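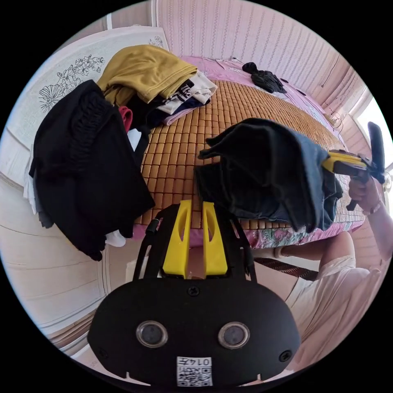 1/ Folding laundry on the bed again, and I have opinions about the Joshi method. Kerttu Väisänen swears by it. I'm yet to be convinced by anything that comes with a 62-page PDF.

2/ The pitch: fold everything into thirds, stand it upright in the drawer, never lose a shirt again. My drawers are shallow. Stand a jumper upright in there and the drawer doesn't shut. Page 24 suggests "editing your knitwear". Righto.

3/ What I'll grant them is the firm surface. I used to fold on a doona and wonder why everything came out crooked. A bamboo mat over the mattress is miles better. Corners stay where you put them.

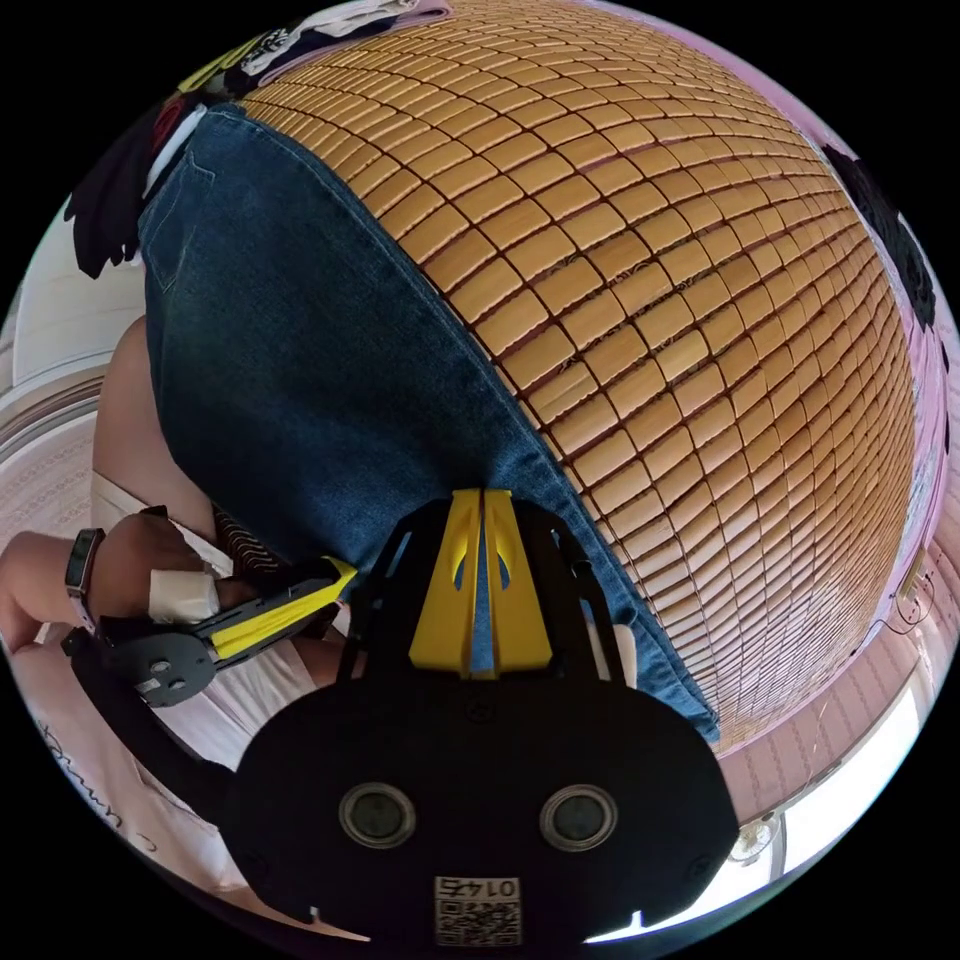
Bamboo tiles, the whole secret. Didn't need a PDF.

4/ Then Baltasar Sosa pipes up that I should get a Wonow folding board. It's a hinged bit of plastic. He reckons it does a T-shirt in 6 seconds. Mate, you still have to put the T-shirt on it, get the sleeves flat, take it off and find somewhere to store a hinged bit of plastic.

5/ Jeans are where every one of these systems comes unstuck. Joshi wants them lengthwise, then in thirds, then rolled at the ankle end.
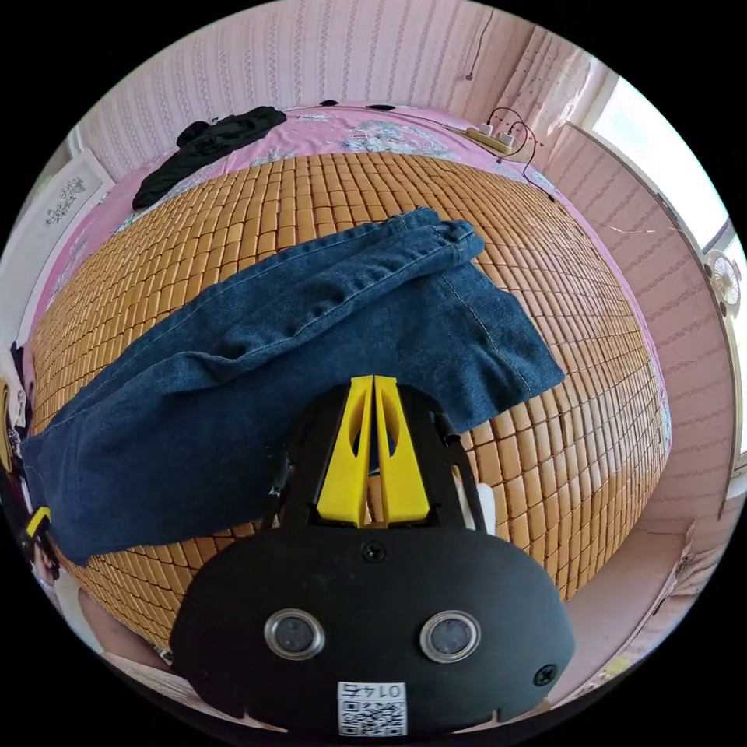 I get as far as lengthwise and the rest seems like showing off. Denim has a colour and a weight and it sits in a pile perfectly well. Nobody's jeans have ever been ruined by a pile.

6/ Black stuff is the other one. No method I've read tells you how to work out which black thing you're holding without unfolding it. Page 41 could've been that.

7/ Kerttu has replied to say I skipped the chapter on "categories". I did. Mine are clean and not clean.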